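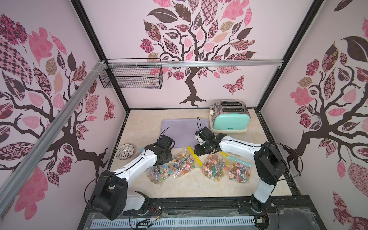

How to balance the radiators in your house

If the bedroom at the end of the hall is always freezing while the living room feels like a greenhouse, your heating system probably isn't broken. It's out of balance, and you can fix that yourself in an afternoon with a screwdriver, a small wrench and a cheap thermometer. I love this job! It costs next to nothing, and you get to know your own system properly along the way.

These steps are for a hot water (hydronic) system with two pipes running to each radiator. If yours is steam, or a one-pipe loop, stop reading and look for a guide written for that setup, as the valves behave quite differently.

What you'll need

A lockshield key or small adjustable wrench
A radiator bleed key
A clip-on pipe thermometer (two is better, and saves a lot of walking back and forth)
An old towel and a cup
Pen and paper

Before you start

Turn the heating off and let everything cool right down. I do this after breakfast and start around 11 am. Bleed every radiator, starting on the lowest floor. Hold the cup under the bleed valve, open it a half turn, and close it as soon as you get a steady dribble of water. Then check the pressure gauge on the boiler and top up if it has dropped below the mark in your manual.

Now look at the two ends of a radiator. One has the valve you use every day, either a plain wheel or a thermostatic head with numbers on it. The other usually has a plastic cap, and under that cap is the lockshield valve. That's the one we'll be adjusting.

Step 1: Open everything

Turn the everyday valves fully open, and pull the thermostatic heads off if they unscrew easily. Take the caps off the lockshields and open those fully too, counterclockwise. Write down how many turns each one took, so you can always get back to where you were.

Step 2: Find the order

Turn the heating on and go around feeling the pipes as they warm up. Write down which radiator gets hot first, second and so on. In our place there are 13 of them over three floors, so I rope in the family and we shout room names at each other up the stairs — much more fun than doing it alone.

Step 3: Set the first radiator

Let the house cool again, then turn the heating back on. Go to the fastest radiator on your list, close its lockshield completely, and open it a quarter turn. Give it time to settle, then clip a thermometer to the pipe going in and read it. Do the same on the pipe coming out.

What you want is a steady difference between the two. The right figure depends on your boiler, so check the manual; ours asks for 20 degrees Celsius. If the gap is too small, close the valve a touch. If it's too big, open it. Tiny movements, please, and wait a few minutes between each one.

Step 4: Work down the list

Repeat for every radiator in order, fastest to slowest. You'll find the lockshields end up further open as you go, and the last one may need to be fully open. My slowest is in the back porch, and the first winter I balanced it I could sit out there in January without a coat. What a treat!

Step 5: Put it all back

Refit the caps and the thermostatic heads, and set the heads where you like them. Keep your list of turns somewhere safe. Mine is taped inside the boiler cupboard door.

If one radiator still won't warm up

Try bleeding it again. If it's cold along the bottom and hot at the top, there's likely sludge in it, and it needs flushing. If it has a thermostatic head, take the head off and check that the little pin moves freely. A leaking valve, a boiler that keeps losing pressure or anything at all to do with gas is a job for a licensed heating contractor.

Macario Mendoza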